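From: Clinley bench
To: Skikamton manipulation list
Subject: Re: [skikamton] Mugs, shiny counters, and which hand to keep

Hi all,

Sorry for the slow answer, April got away from me. I'm quoting the piece I'm replying to, and I'll try to take it in order, though anybody who has read my messages before knows how that usually goes.

> We have the Stemivico hand on loan until the end of the month and
> the Mabula two-finger on the shelf. On paper the two-finger wins for
> us: cheaper, fewer parts, and the controller just works. But all our
> tests were on matte gray foam blocks. Has anyone tried a multi-finger
> hand on real cups, in a real bathroom or kitchen, with stone and
> glare and everything else? And did you keep the wrist camera or just
> rely on the head one?

Yes, we have, and I'm very glad you asked, because I've been wanting to compare notes with somebody! We did our round in a bathroom with a polished marble counter and a white basin set into it, and if you've only worked with foam blocks I think you'd be surprised how much of your day goes to the lighting. From the head camera you get several bright spots on the stone, plus reflections inside the basin, and our segmentation loved to call every one of them an object. A cream cup on cream and gray marble is about the worst thing you could ask it to find.

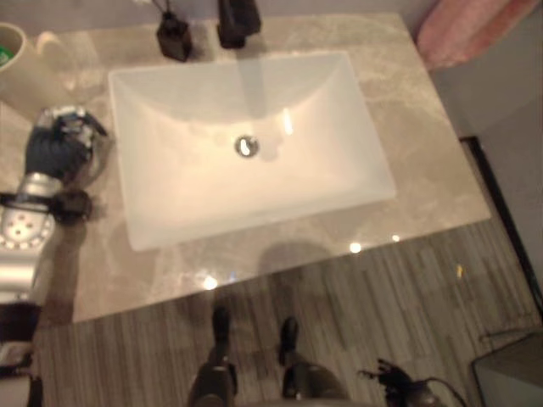
We ended up turning the exposure down quite a lot and leaving it fixed for the whole run. Auto exposure would hunt every time the arm came over the counter (ours is shiny silver, so it makes its own trouble), and the depth map would fall apart for a moment and then come back slightly different. With the exposure locked we logged 27 tries at picking up a mug and got 22 good lifts. With auto exposure on, same mug and same starting poses, I'd stopped writing things down by try 15 out of pure discouragement, so please don't ask me for a percentage.

Now, the hands. I like the Mabula two-finger, I really do, and for boxes and bottles I'd pick it again tomorrow. With mugs it wanted either the handle or the rim, very exactly, and if the pose estimate was off by a little it would nudge the mug along the counter and close on air. The multi-finger hand is more forgiving. A fingertip lands on the rim, another finds the side, and the rest can sort themselves out as they close. It's slower, and the fingertip pads need wiping more often than I'd like, but it saved a good many grasps I had already given up on.

As for the wrist camera, keep it! I know it's one more cable and one more calibration, and the cover over the back of the hand eats up a big piece of the view (we trimmed our mask twice and it still isn't right). All the same, the head camera loses the mug behind the hand just when you most want to see it, and the wrist view still gives you the handle and the fingertips.
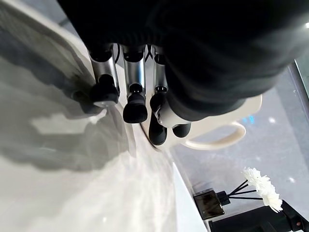 Wrist camera view: fingertips on the rim and side of the mug, handle to the right.

One thing about the controller. If you're on build 1712, the force limit for the thumb is read once at startup and then ignored when you change it from the panel. We lost most of an afternoon to that. Restart after each change, or set it in the config file and leave the panel alone. I haven't checked whether the newer build fixes it, and if somebody has, please write in.

I'd also suggest trying a few grasps close to the table edge before you decide. Our planner got very timid there, and the approach angles it chose were not the ones we'd tuned for in the middle of the counter. I can send our pose list if that would help. It's a plain text file and the comments in it are a mess, but you're welcome to it.

So if it's mostly mugs and cups, I'd try to extend the Stemivico loan. If it's a mix, I'd want to hear what else is on your list first. Do you have anything with a lid?

Warm regards from all of us at Clinley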